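She gave up her smartphone for the evenings, and then the neighbours joined in

The woman who runs the Hurnoter switch-off doesn't want her name used. "It's a street thing, not a me thing," she says, and then talks for an hour and a half without much prompting. Tea, ginger biscuits, dog under the table. She's lived in Hurnoter all her life apart from a stint at college, and drove the library van till it was cut.

The switch-off is simple enough. Phones down from six in the evening till the kids are in bed. No app, no pledge card. It started in her own kitchen in October and now 17 households do it, most of them on her side of the hill.

"I was stirring a sauce and reading the news at the same time and I burnt the sauce. It wasn't even interesting news. My son was telling me something and I said 'mm' and he said, you're not listening. He was right. Couldn't tell you now what it was. That bothered me for weeks."

So the phone went down on the table and stayed there.

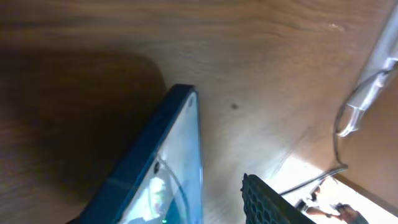

Down for the evening.

First few nights were awful, she says. She kept patting her pocket. Her husband lasted until half seven and went to "check the shed", where she found him reading football scores next to the lawnmower.

"I wasn't cross. I'd have done the same if I'd thought of the shed first."

What did they do instead? Long pause here. She laughs.

"Nothing, to begin with. We sat about. We were bored, the lot of us. I think people want me to say we all took up the violin. We argued about the heating. Then my daughter got the cards out, and none of us could remember the rules of rummy so we made some up, and we still play it that way. It's a terrible game. Takes ages."

The neighbours came in by accident. The woman next door had been texting to borrow a casserole dish and got no answer, so she walked round. Stayed for two hands of the made-up rummy. Went home and tried it with her own lot. Then the couple opposite, then a family by the bus shelter, and after that she lost track of who told who.

By winter there was a supper. Once a month, somebody's house, bring a dish. It outgrew the houses and moved to the back room at Praltilico, the café on the corner, which lets them have it for nothing as long as they wash up.

"The washing up is the best bit. People will say anything when they're facing a sink. I've heard more about what's going on round here with a tea towel in my hand than I ever did off the village page."

She came off the village page altogether, as it happens. Too many rows about parking. "I know who's parked badly. I can see it from the window."

Not everyone is keen. Her sister thinks it's daft, and said so at length over Sunday lunch. A few parents at the school gate have told her it's all very well for some — they're on call, or they've got a mum in a home, or a teenager out who might need a lift. She takes that seriously, more than I was expecting.

"They're right. You can't tell a nurse to put her phone in a drawer. We've got one lad whose dad's poorly and his phone stays on loud, right by his plate, and that's fine. If it rings he gets up. There's no rule about it. I don't like rules much. I had enough of those on the van."

The landline has come back in a few houses because of this. Hers is cream coloured and used to be her mother's, and she rang round giving people the number like it was 1985. Her son had never dialled one. He held it the wrong way up, she says, and is still being teased for it.

What about photos? Maps? The alarm clock? She waves a hand. All that's fine, it's only the evenings. She isn't against the things. She likes hers. She does her banking on it, looks at her niece's baby on it, has a word puzzle she won't miss for anyone.

"I put it on to charge and it can get on with it. I'm not going to chuck it in the river. People ring up wanting me to say phones are evil, and I say no, mine's very good, I just don't want it at tea." 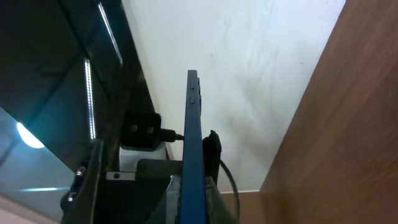 Phone and charger.

There was a bit of outside interest in spring. Kustix, the community radio people, had her on for a morning slot and she got 312 messages afterwards, which she read, she admits, on her phone. In bed. Past midnight.

"I know. I know! My husband thought it was the funniest thing that had ever happened."

Most were kind. A man who'd been widowed wrote that he found evenings the worst of it and the phone was company, and did she have any thoughts. She did not, she says, and it took her days to write back. In the end she just asked where he lived. It was the next village along. He comes to the suppers now and brings a trifle.

She goes quiet for a bit after that one. Dog gets a biscuit.

A group in Chae has asked her to come and give a talk and she's said yes but is dreading it. Roughly 30 people, a church hall, a microphone. She has no slides. She thinks she might just take the cards and make them play.

"What am I going to tell them? Sit down with your family and be a bit bored? You don't need a talk for that. I'll be done in ten minutes and then there's the raffle."

I ask if the children mind. The younger one never noticed, she reckons. The older one minded a lot, then less, then had two friends over who also had to put theirs down, and there was some moaning and then a very loud game of something in the garden until it was properly dark and she had to call them in.

And does she still say "mm" when he's talking?

"Oh, all the time. He does go on. But I've usually heard it."

It's gone half five by now and she's up looking for an onion. The next supper is at the end of the month, Praltilico back room, half six, bring a dish and a tea towel if you've got a spare one. They're short of puddings.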